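I cleared the red counter this month. It has been on my list in July for two years running, and both times I got as far as wiping around the stuff and calling it clean. We moved to the Flundwood apartment from Sulville with too many boxes, and whatever didn't have a place ended up on that counter by the rack. Then it stayed there, and more got put next to it.

My rule was one surface, one evening, and no opening of cabinets. I know how I am with cabinets. I start looking for a lid and an hour later I'm reading the back of a rice bag. So the gray ones along the wall stayed shut, and the oven, the stove and the white countertop were left for another day.

I started at 4 in the afternoon with the bin pulled up close to the counter so I wouldn't have to walk back and forth. It's the red one with the black inside. The first thing to go in was a yellow foam block.

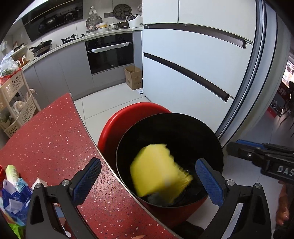 No. 111

For anyone new, the number is the post. I used to put them at the top and then people on the old Quintanilla forum asked me what they were, so now they go in the middle where they bother fewer people.

Back to the counter. I had expected mostly packaging, and a lot of it was. Sponges were the other thing. I buy them in packs at the Skenow market and open a new one before the old one is finished, so there is always one by the sink, one behind it and one that has wandered off. The fruit nets are the same kind of problem. I peel one off a pear, set it down and tell myself it will be good for packing glasses. I haven't packed a glass since we left Sulville.

Bottles took longer. I turn them upside down overnight to get the last bit out, then forget which ones I already did. This time I gave each one a squeeze over the sink, and if nothing came, it went in the bin.

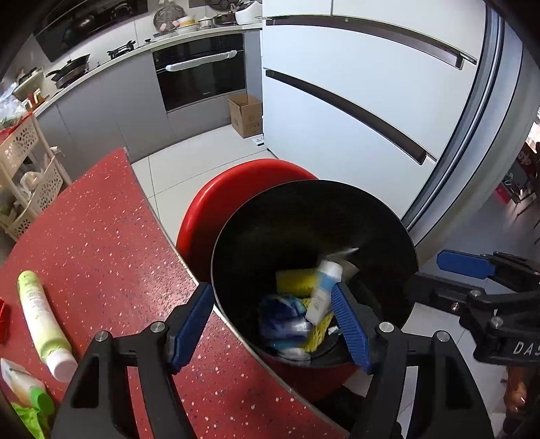
## What stayed

The green bottles stayed. I use what's in them every day and I don't care to hunt for them in the morning.

The plastic rack by the wall stayed too, though I had thought about getting rid of it. It has the punched pattern on the sides and it collects dust in every hole. But the vegetables that don't need the fridge go there, along with the dry packages, and I haven't found anything else that fits the spot. I measured for a replacement and the ones in the store were all too deep. You would hit your hip on them coming around the counter.

I had a harder time with gift packaging. Bags and bows come into this house at New Year and don't leave. The bags do get used again, so I keep the ones with good handles and fold them flat. Bows I'm less sure of. They get crushed in a drawer, and on the counter they just sit there looking like something I should deal with. I kept one and told myself that was the limit.

Tissues need no decision, obviously. I don't know why I ever set one down instead of walking it over to the trash. 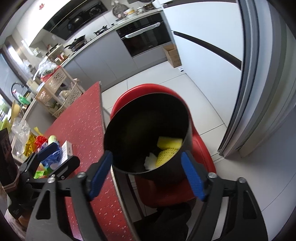
I also gave up on sorting the small boxes. Two had instructions in them for things I no longer own, and one had a receipt for 2856 that I spent a while trying to place. I think it was the mattress. It went in the paper folder with the others.

The whole job took until dinner, with a break for tea. I wiped the counter down with plain warm water and a little dish soap, which is all that speckled top needs. Anything stronger leaves a haze that shows up in the morning light, and then I have to do it all again. Next is the shelf under the sink, probably in August. I already know there are more sponges in there.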